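How to Make Napa Cabbage Kimchi in a Small Kitchen

I put off making kimchi for years. I had it in my head that you needed a backyard, a big clay pot and a grandmother standing over you. Then my neighbor Wanpen Ruangrit handed me a jar of hers over the fence and told me she'd made it in a dishpan, and I went out and bought a cabbage that same afternoon. I've been hooked ever since!

This is the version I make now, with one large head of cabbage. It fills two quart jars with a little left over for the cook.

What you need

One large napa cabbage
Half a cup of coarse sea salt (no iodine, please)
One medium daikon radish
Four green onions
Six cloves of garlic
A thumb of fresh ginger
One small pear or apple
Half a cup of Korean chili flakes
Three tablespoons of fish sauce
One tablespoon of sweet rice flour
Two quart jars with lids, a big bowl and a pair of kitchen gloves

Picking the cabbage

Lift it before you buy it. A good napa feels heavier than it looks, and the leaves are packed tight all the way up. Squeeze it gently near the top. If it gives like a pillow, put it back and try another. Little black specks on the white ribs are fine to eat, but brown slimy edges mean it's been sitting too long. I like October cabbages best — the cool nights seem to make them sweeter.
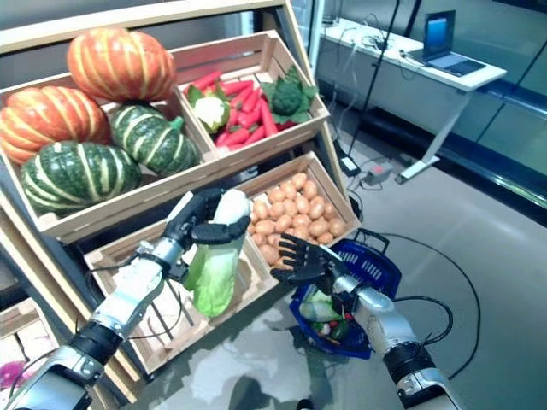 Napa cabbage, with its pale white top and green leaves below.

Don't wash it yet. Pull off any torn outside leaves and keep one or two nice ones to lay over the top of each jar later.

Salting

Cut the cabbage in half the long way, starting the cut at the root end and then pulling the halves apart with your hands. You get far fewer shredded bits that way. Cut each half in half again, slice out the core and chop everything into two-inch pieces.

Rinse the pieces in the big bowl, drain them and toss them with the salt. Really get in there and rub it on the thick white parts. Leave the bowl on the counter for two hours and turn everything over every thirty minutes or so. The cabbage will slump and a surprising amount of water will collect at the bottom.

Bend one of the thick pieces. If it folds without snapping, it's ready. If it cracks, give it another half hour. Then rinse three times in cold water and let it drain in a colander while you make the paste. Taste a piece! It should be pleasantly salty, like a potato chip. Too salty? Rinse again.

The paste

Whisk the rice flour into half a cup of water in a small pan and stir over medium heat until it turns thick and glossy, a couple of minutes. Let it cool completely.

Blend the garlic, ginger, pear and fish sauce until smooth. Stir that into the cooled porridge along with the chili flakes and let it sit for ten minutes. The color gets deeper and the smell is wonderful. Cut the daikon into matchsticks and the green onions into one-inch lengths, and fold them in.

My friend Obsa Hadgu doesn't eat fish and uses soy sauce with a spoonful of miso. It comes out darker and a bit rounder in flavor, and I'd happily eat it every day.

Mixing and packing

Gloves on! Add the cabbage to the paste and rub it through until every piece is coated. Pack it into the jars a handful at a time, pressing down hard to push out the air. Stop two inches below the rim, lay a saved leaf on top and close the lid loosely. Set the jars on a plate, as they do like to dribble.

Waiting

Keep the jars out of the sun at cool room temperature. Once a day, open them and press the cabbage back under its juice with a clean spoon. You'll see bubbles by the second or third day — so exciting the first time. Start tasting then, and move the jars to the fridge when it's as sour as you like. Mine usually go in on day three.

It keeps getting tangier in the fridge for weeks. Once it's too sharp to eat straight, chop it up and fry it with cold rice and an egg.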